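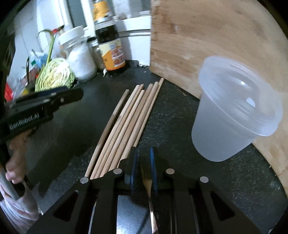

**Figure 2.** Kitchen station during the open day, with the two hand-held grippers, the wooden sticks and the plastic cup on the granite counter.

### 4.2 Open-day sessions

The open day at Stoltgate took place in April and gave us a chance to watch first-time users with the hand-held grippers. A total of 17 visitors agreed to take part. Each one worked at the kitchen station (Figure 2), holding one gripper in each hand, and was asked to move thin wooden sticks into a translucent cup. The usual kitchen items stayed on the counter along the wall.

Heike Fuchs gave a short demonstration at the start of each session and then stepped back. Visitors received no further help unless they asked for it. A session ended when all the sticks were in the cup or when the visitor chose to stop. We did not set a time limit.

Recordings were stored under the Gasteo project and segmented with the same settings as the lab data in Section 3. This produced around 2000 short segments. Segments in which a visitor was talking to staff and not handling anything were removed by hand before labeling.

Two visitors asked to switch to a single gripper partway through. Their sessions are kept in the data set but are left out of the two-handed results in Section 4.3. Comments made by visitors after the task were written down by staff and are discussed in Section 5.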